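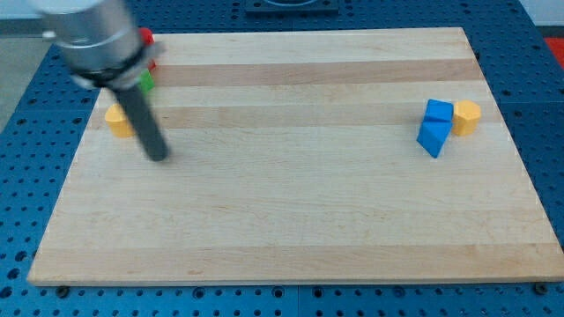

主题：Re: [积木桌] 底板用什么好？切菜板行不行？

发件人：Bình Âu
收件人：积木桌邮件列表
抄送：Ileana Pană

Ileana，大家好！

看到你问切菜板，我高兴坏了，晚饭都没收拾完就坐下来回信。行，太行了！我用枫木板当底板已经用上瘾了，家里人现在想切个面包都得先来问我哪块能动。照片放在最上面了，枫木板，浅奶油色和偏深一点的条子一道一道横着拼，下面是我那张带一排排小圆孔的蓝桌面。

我把你的问题一段一段拆开回，原文留在引号行里，方便后来的人看。

> 我想给家里的积木找一块固定的底板。地毯太软，什么都立不住；
> 餐桌倒是平，可是每次吃饭都要拆掉，孩子（6岁）会很伤心。
> 厨房里有一块闲着的木头切菜板，能不能直接拿来用？

能。先做一件事：把它放到你家最平的台面上，用手指轮流按四个角。要是按哪个角它会翘一下，那就翻个面再按。木板用久了多少会有点弯，凹的那面朝下一般比较稳，四个角着地，中间悬一点点没关系。两面都晃的话，在翘起来的角下面垫一小片软木，拿裁纸刀慢慢削薄，削到不响为止。我第一块板就是这么救回来的，垫片到现在还粘在下面，已经压成深褐色了。

切菜板还有一个你提到的好处：能端走。吃饭的时候连板带城堡一起端到柜子上，吃完再端回来。端的时候走慢一点，高塔还是会倒，矮的房子多半没事。我们家的规矩是塔拆到手掌高才准搬，孩子自己提出来的，执行得比我严格多了。

> 表面要不要打磨？太滑是不是不好？我试了一下，
> 三角的那种积木往上一放东西就歪。

表面这一条我可以讲一晚上！

上了亮漆的板确实滑，积木底面又光的话，轻轻一碰整排就跑。我喜欢没上漆的枫木，纹理细，摸着是平的，又有那么一点点涩。如果你那块是抛得很亮的，用细砂纸顺着木纹走几下就够了，别横着磨，横着磨会留下一道道白印，斜着光看特别明显（别问我怎么知道的）。磨完用微湿的布擦一遍，晾着，木毛会竖起来，再轻轻磨一遍。然后就不要再动它了，手会痒，忍住。

至于三角块，板子帮不上太大的忙。三角柱是尖的那边朝上还是平的那边朝上，完全是两回事。蓝色那一堆就是我最喜欢折腾的组合，三角柱上面搁一个蓝方块，斜斜地靠着，看着就让人屏住呼吸。想让它稳，可以试试：

一、三角柱躺下来，最大的一面贴着板，别急着往尖上放东西。
二、旁边紧挨着立一个八棱柱，给方块一个可以靠的地方。
三、方块从上面慢慢放，手指松开之前先感觉一下它往哪边走，顺着它的劲儿挪。
四、要在尖上平衡的，先用大一点的方块练，小方块难得多。

八棱柱真是被低估的形状！我那盒是橙黄色的，平顶，侧面一棱一棱，光打过来每个面深浅都不一样。它当柱子比圆柱好用，放倒了也滚不远，滚半圈就停在一个棱面上。我现在搭门洞基本都用它。Perrine Courtois 在上一封信里说她只拿八棱柱当“烟囱”，Perrine，求你试试当桥墩！两边各立一个，中间搁一块长条，再往上你想加什么都行。

> 颜色上有没有讲究？还是我想太多了？

没有想太多，我也爱琢磨这个。浅色木头上面放红、绿、蓝、橙黄，每个颜色都干干净净地跳出来。我以前用过一块胡桃木的，漂亮是漂亮，可是蓝色一放上去就沉下去了，傍晚几乎分不清蓝和绿。枫木就没这个烦恼，唯一要注意的是黄色，灯光太暖的时候黄块跟木头会混到一块儿。我把灯换成偏白的，马上就好了。

另外那种深浅相间的拼条板，对小孩搭东西特别友好，条子就是现成的尺子。“这面墙沿着深色那条走”，一说就懂，不用画线。我们还玩过一个小游戏：深色条是河，浅色条是岸，积木只许站在岸上，过河必须搭桥。听着简单，玩起来一个下午就没了。

> 还有，Dreva 那块带边槽的板是不是更好？
> Định Lý 推荐过，说积木不会滚下去。

Định 的板我去他家摸过，Dreva 的做工没得说，厚实，边角磨得圆圆的，抱着很舒服。可边槽我个人不太爱，积木有一半压在槽上的时候会往外歪，等于白白丢掉一圈地方。要是孩子还小，常把东西扫到地上，那边槽确实能拦一下，这一点我投 Định 一票。你也可以买没槽的，背面贴几粒防滑垫，够用了。

尺寸上，我建议先从边长30厘米的开始，别一下子买太大的。小板逼着人往高处想，往高处想就得研究哪块压哪块，好玩的地方全在这儿。等嫌挤了再拼第二块。两块板并排的时候要挑一样厚的，我有一次差了2毫米，推小车过缝的时候咔嗒一下，墙就没了。孩子笑得不行，我趴在地上找三角块找到睡觉时间。

> 最后一个问题：当了底板以后还能切菜吗？

我的建议是分开。一旦当了底板，就让它退休，别来回换。切过洋葱和蒜的板味道散不掉，积木会沾上，而且刀痕里容易藏东西。你那块如果切过菜，先用粗盐和半个柠檬搓一遍，冲净，竖着晾，两面都要通风，千万别平放在暖气边上。等它干透了再考虑砂纸的事。油可以不上。真想上的话，薄薄一层食品级矿物油，过夜，第二天把多余的擦掉，擦到布上不见油为止，不然积木底下会粘灰。

说到收纳，顺便回一下 Bergþóra Hafþórsson 在列表里问的那句“不搭的时候放哪儿”。我把板竖着插在书架侧面，积木按形状分，不按颜色分。按颜色分好看，可是搭的时候你要找的总是“再来一个三角”，很少是“再来一个绿的”。我用的是几个 Flutberg 的浅盒子，浅是关键，深盒子一倒就是一地。八棱柱单独一盒，三角柱单独一盒，方块因为多，跟长条混着放也找得到。盒盖上我让孩子照着积木描了轮廓，她描得歪歪扭扭的，比打印的标签好看一百倍。

哦对，还有桌面。我那张蓝色带孔的桌子有个意外的好处：擦起来快，板子放上去也稳稳的。小圆孔可以当坐标用，板的角对准哪一排孔，记下来，下次端回来放在同一个地方，灯光和角度都不变，想接着昨天的搭就接着搭。我拍“进度照”都靠这个。你们谁家桌子是一色平的，用纸胶带在四个角各贴一小段，效果一样。

下个月（十二月）我打算在列表里发起一个小挑战，题目暂定“斜着也要站住”：必须用到至少一个三角柱，最上面那块必须是歪的，底板随意，切菜板、托盘、书都可以。Gidey 那边的活动室说愿意把大家的照片贴出来，贴满17张就换一批。想参加的直接回这封信，把搭法写两句，让别人也能照着试。没有时间搭大的，三块四块也欢迎，越小的有时候越让人看着手痒！

Ileana，你按完四个角记得来报告，我是真的想知道你那块翘不翘。还有，你说的“试了一下就歪”，到底是尖朝上还是平面朝上？要是尖朝上还能站住一会儿，那你家孩子手比我稳，请务必让她来教我。

Bình

又及：有人私信问我板子能不能用竹的。可以，就是竹板通常偏硬偏滑，积木倒下来声音也脆，楼下有邻居的话垫一块毛巾。

> ----- 原信 -----
> 发件人：Ileana Pană
> 主题：[积木桌] 底板用什么好？切菜板行不行？
>
> 大家好，我是新来的，读了好几天旧信，收获特别大。
> 问题都写在上面几段了，麻烦有经验的朋友指点。
> 我家积木是从 Bestside 的旧货架上淘来的，形状不太全，
> 三角的多，长条的少，所以搭起来老是往一边倒。
> 如果有适合“三角多”的玩法，也请告诉我！
> 谢谢！
> Ileana

再补一句，刚刚才看到最后这段：三角多是好事！两个三角柱斜面对斜面一合，就是一个方块，长条不够的时候拿它们顶上。Bestside 那种混装的我也淘过，尺寸会有一点点差别，合之前先挑一样大的配成对，配好了用橡皮筋捆着放。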